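Home Courses Schedule Handouts Lab Sign-up Contact

Search this site Enter keywords Go

Robot Software Workshop
Handout for Session 2: Picking from a Pile with Two Arms
Prepared by Huiling Bai, June 2020

Welcome back, everybody! I was so pleased with how the May session went, and I've tried to work your questions into these notes wherever they fit. Please read the whole thing before you come to the lab, even the parts that look familiar, and bring a printed copy if you like to scribble as much as I do.

1. Where we left off

Last time we moved one arm from pose to pose with nothing in the way. A pile of small parts is a much ruder sort of problem. Pieces lean on each other, hide each other, and slide when you touch a neighbor, so the plan you made a moment ago may already be out of date by the time the fingers close. Most of today is about how to write software that doesn't mind this very much.

2. Perception

Our perception package, Lobo, takes the head camera view and gives you back a list of candidate pieces, each with a color, a rough outline and a score between 0 and 1. Throw out anything under your threshold before you do any planning at all. Color helps when one piece differs from its neighbors, and it helps very little when a red block is lying across two other red blocks (you'll see what I mean). In that case look at the depth edges first, and if the outline still looks strange, skip the piece and come back to it. Something on top will usually move sooner or later.

3. Choosing a grasp

For each candidate, the planner (Honari) samples 600 grasps and checks the fingers against the surrounding pieces. Start with the loose pieces at the rim of the pile, where there's room for both fingers. I know the middle is tempting – please resist it for your first few runs!

4. Sharing the table

Two arms over one small pile will get in each other's way if you let them. We use a very plain scheme: an arm has to hold the "pile" lock before its gripper may go down, and the other arm holds at its ready pose, open, until the lock is free. Write the release into your error branch too. I've forgotten it more often than I'd like to admit, and then you sit there wondering why one arm is being so polite.

5. Before the lab

Run the Vetik simulator with seed 89 and save your log. Bring the log, along with your answer to this: if a grasp closes on nothing, which steps do you repeat, and which can you keep?

Comments (2)

zulthorpe_lab: Thanks for the part on the error branch, that was exactly my bug.

M.: Does the lock also cover the trip over to the bin, or only the pile itself?

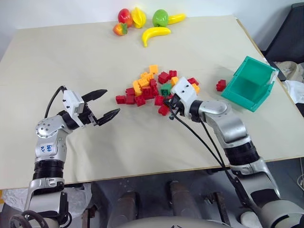

Figure 1. Right gripper down in the block pile, left gripper open beside it.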